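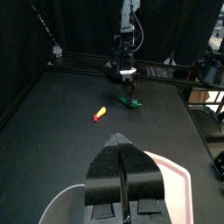 The town of Pultton has 3,743 residents and, until last August, one toy shop. It closed the way small shops do, with a sale nobody's wallet was quite ready for and a sign thanking us for our loyalty. I read the sign with some shame. I had been loyal to the window.

My kids' toys mostly come from the swap table at the Rosta Street library now. You bring a thing, you take a thing. On my first visit I dropped off a 1,000-piece jigsaw of Korkent harbor, 14 pieces short, and went home with a xylophone. I thought I had done well out of it until six the next morning.

The table has its own economy. Dinosaurs are gone by ten. Board games move slowly, and anything with a siren comes back within the week, often in a different bag. The library asks that you test batteries first – a rule followed mainly by people dropping off things that need none.

I went back in the spring with the xylophone under my coat. Someone had just left a familiar box on the table, with "100% complete" written across the lid in marker. I counted the pieces that night. Now it was 14 short and had a Hattori train ticket in it.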